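Grurkesix Teaser Out: Fans Ask if the Music is Taken from an Older Film

The makers of Grurkesix have released the first teaser of the film this May, and it has already started a discussion among the fans. The teaser is only 2 minutes long and shows very little of the story, but many viewers liked the dark mood and the slow opening. The part which people talk about most is the music.

Soon after the teaser came online, several users wrote that the main theme sounds very close to the closing song of Brevosham, a smaller film that had a short run in theaters and was later forgotten by most people. Both pieces begin with a low piano, and in both of them a choir enters when the title appears on the screen. One fan page put the two parts next to each other, and the post received more than 500 comments before the evening.

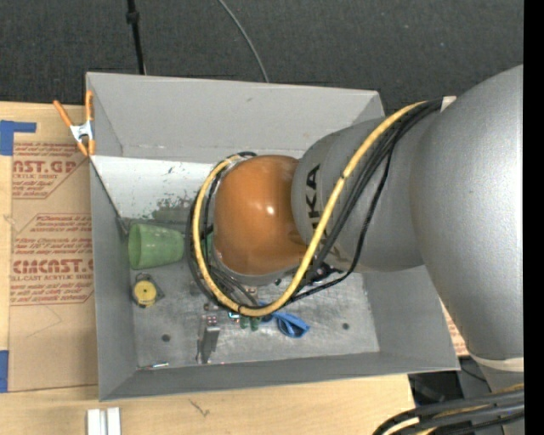

Not all of the comments are angry. Some listeners say that a piano and a choir are used in almost every thriller trailer now, so it is not fair to speak about copying. Others think that the melody itself is the same for the first 20 seconds and only later goes in another direction. A few people also remembered that the music for both films was recorded in the same studio in Whitlock — this may explain the similar sound, but it does not answer the question about the melody.

The production house, Tostulier, has given a short reply on its page. It says that the music in the teaser was made only for the teaser and that the full soundtrack is still being recorded. The statement does not mention Brevosham by name. The team behind the older film has not made any comment so far.

Grurkesix is the third film from Tostulier and its most expensive one until now. It tells about a night train driver who finds that one passenger is never on the list. The shooting was finished in winter, after a delay of 3 weeks caused by heavy snow at the mountain location. The first song is expected to come out next month, together with a new poster, and the full trailer will follow later in the summer. The release date in theaters is not announced yet.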